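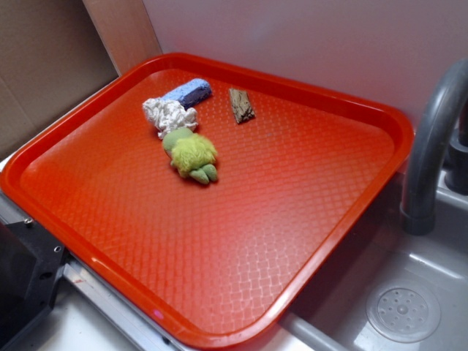
1/ The tray situation, September update

The orange tray lives half on the worktop and half over the sink now. I bought it for serving drinks. It has served drinks once.

2/ Current residents: a blue sponge, a scrunched-up white cloth, a small green plush thing with shaggy hair, and a bit of bark. If you can find the theme you're a better curator than me.

3/ The sponge and the cloth I can defend. They're kitchen citizens, they pay their way. The plush came home in a coat pocket and has been lying on its side ever since like it's had a long shift.

4/ The bark I picked up on the Ustik path because it looked interesting. It looked more interesting on the Ustik path.

5/ Someone asked where the tray's from. Kitura, the homeware place next to the station. They had it in a very tasteful grey as well. I stood there for ages and then bought the one you could see from a helicopter.

6/ A word about the woven-look texture on the bottom. Lovely to look at. Crumbs go into it and take out a mortgage. An old toothbrush gets them out, if you have an evening free and no friends.

7/ I do have a system for clearing it. Anything still on there at bedtime gets put away. The flaw is that "away" has to be a place, and for bark there isn't one. I've checked the drawers.

8/ Last month's post about my tea towels got 1,027 views and 2 replies, both telling me to fold them in thirds. I look forward to hearing what you'd do with a green plush.

9/ Going to wash the tray tonight, which means moving four things onto the other bit of worktop, where I expect they'll stay until Christmas.

10/ Update, 9pm: bark is on the windowsill. Plush is on the bread bin. Cloth's in the wash. Sponge is back on the tray.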